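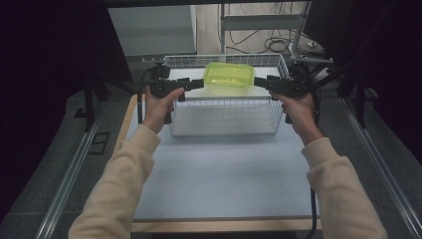 White wire basket on the worktop, Saturday morning

June 20, 2020
By Juwita Teoh
Print this page | E-mail this page

Right, a thread on rhubarb and ginger jam, as so many of you asked after last night's toast post. Get comfy, I have a lot to say!

First thing: forced rhubarb is long gone by now and that's fine. The outdoor stuff in June is greener and sharper and I like it more. My jam comes out a sort of brownish pink. Tastes glorious.

I use 1000 g of trimmed rhubarb and the same of sugar. Yes, the same. I tried cutting the sugar last August with plums and had fur on the top of every jar within a fortnight.

Chop it into pieces as long as your thumbnail, tip the sugar over, squeeze in 2 lemons and leave it in a covered bowl overnight. In the morning there's a lake of syrup in there and hardly any dry sugar left. This is my favourite bit of the whole job (I know, I need to get out more).

Ginger! I use both kinds. A fat knob of fresh, bashed and tied in a bit of muslin, and then a good handful of the stem sort chopped small and stirred in near the end. Rohani Raju leaves out the fresh and adds a spoon of the syrup from the jar. Also lovely, much gentler.

Take the leaves off before anything goes near the pan. They're poisonous, and they go straight on my compost.

Low heat until you can't feel any grains on the spoon, then turn it right up. Mine is usually at setting point in a quarter of an hour. Cold saucer from the freezer, blob of jam, push it with your finger. If it wrinkles, you're done. If it runs, give it two more minutes and try again.

Take the pan OFF the heat while you test. I've made rhubarb toffee twice now by forgetting.

Arif Purba asked about pectin. I don't buy it for this one. Rhubarb is low in it, so you get a soft set even with the lemon, and I want it soft so it slides about on hot toast. If you like to stand a spoon up in it, use jam sugar and boil it for less time.

Jars: wash in hot soapy water, rinse, then into a low oven till they're dry. Fill while everything's hot and put the lids on straight away.

Wahyudi Liew says he stirs his into porridge with a bit of cream. Trying that tomorrow!!

Sarla Negi, yes, frozen rhubarb works. Put it in the bowl with the sugar still frozen and carry on as normal. It goes a bit mushier but it's jam, so who minds.

Oh, and it's brilliant in the middle of a plain sponge. Or under a crumble topping if you've got half a jar left and no pudding planned.

Gooseberries next, as soon as mine stop being like little green bullets. Send me your gooseberry recipes please, especially any with elderflower!

Contact | © 2020 Juwita Teoh | Back to top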